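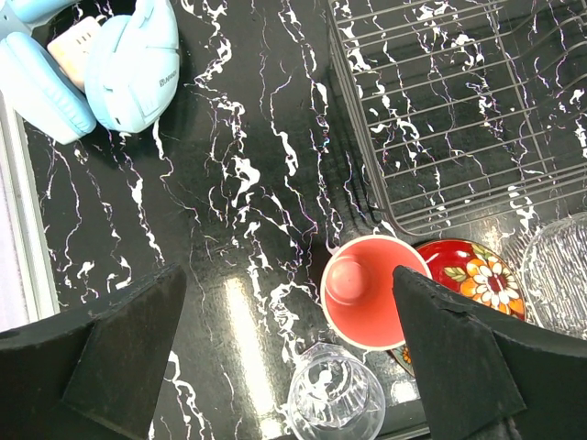
How to Clean a Glossy Black Counter Without Making It Worse

I have owned a shiny black marble-look countertop for long enough to have opinions about it. In the showroom it looked like the lobby of a good hotel. At home it looks like the lobby of a good hotel after somebody ate toast in it. White veins hide flour and salt pretty well. The black parts hide nothing, and there is more black than vein.

What follows is my routine. It takes 7 minutes if the counter is clear, and the counter is never clear, so start there.

What you need

Two microfiber cloths, one for washing and one that stays dry
Dish soap
A bowl of warm water
A plastic scraper or an old store loyalty card
A place to put all the stuff

Step 1. Evict everything

Take it all off. People wipe around the dish rack for months and then wonder about the rectangle. Empty the rack first, then lift it. Dragging a wire rack over a gloss finish is how you get a new vein the manufacturer didn't draw.

Cups go in the sink or back in the cupboard. Electronics go to another room. Headphones are the worst offenders at my place, along with chargers, and both are a pain to dry out. I once washed half the counter with a pair of headphones parked on the other half, feeling very efficient, and then knocked over the bowl.

Step 2. Crumbs first

Sweep dry crumbs into your hand or onto a plate. If you go in with a wet cloth now you'll make a thin gray paste and spread it evenly over the whole surface. Pay attention to the spot where the rack's feet sit and to the seam by the sink.

Step 3. Wash with less soap than you want to use

One drop in the bowl. Really, one. Nearly every streak I've ever fought was soap I put there myself. Wring the cloth until it stops dripping and wipe in long passes, back to front. Dried-on spots get the wet cloth laid over them for a minute, then the scraper held nearly flat. Skip powders and scouring pads.

Step 4. Rinse

Everyone skips this. Dump the bowl, refill it with plain water, rinse the cloth and go over the counter again.

Step 5. Dry it before it dries itself

Use the second cloth right away. Air drying leaves water spots, and around the dish rack you'll get a whole constellation. Then crouch until the ceiling light reflects off the surface and look along it. You will see streaks you didn't know about. Buff those and stand up before you find more.

Step 6. Put back half

Wipe the bottom of the rack and let it dry before it goes home. Then return only what lives there. My friend Arvid Sandberg keeps nothing on his counter but a kettle, and I've asked him to stop bringing it up.

A note on products

Check the care sheet for your counter before using vinegar. Real marble hates it, and some sealed or coated finishes aren't fond of it either. If you don't know what your counter is made of, stick with soap and water.

How often

I do the full version on Wednesday night and a quick damp-and-dry after dinner the rest of the week. By Thursday breakfast there's usually a ring from a cup.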